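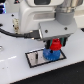

老麦：红蓝两个齿轮配对练装配,我举双手赞成!不过我还是觉得先装大的再装小的,顺序反了容易别着劲。

Zixuan Jia（楼主） 2020年10月7日
谢谢老麦,第一个回帖就说到点子上了!这套齿轮练习板我从四月玩到现在,越玩越上瘾。大的蓝齿轮,小的红齿轮,蓝的套在黑边金属板的轴上,听着简单,真要套得顺,手感可讲究了。我最喜欢蓝的这只,齿又细又密,中间一个圆孔,盘面上还有零零星星的红点子,看久了居然挺耐看!

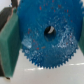

我的习惯是先把孔对正,轻轻放下去,感觉到轴进来了再松手。千万别硬按,硬按齿轮会歪,歪了就得重来。上周末我连着套了450次,手都酸了,还是开心。

半勺机油
450次?佩服!但老麦说的顺序我不同意。小的先放好,大的过来时稍微转一下就咬上了,我在Hescombe的学习班一直这么教。

老麦
转一下是能咬上,可塑料齿经得起你转几回?

Zixuan Jia（楼主）
两位别急,我两种都试过,各有各的好。我的白底板上除了齿轮,还有一个米色的多针插芯,手边东西一多,先装哪个真得看哪边好下手。

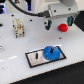
所以我现在的做法是先装离自己远的,手不会碰到已经装好的件。板上那些小黑孔也方便,想换位置随时挪,太好玩了!

Oviris
楼主,齿面发花的地方要不要打磨?我那只也花得厉害。

Zixuan Jia（楼主）
我不磨,软布擦擦就行。

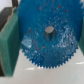

图:蓝齿轮近照,盘面有红色小点

Oviris
跟我那只差不多,那我也不磨了。

半勺机油
我投打磨一票,400目的砂纸轻轻带两下,别碰齿尖。

老麦
别听他的,哈哈。楼主下回试试先大后小,连套十次,回来报个结果!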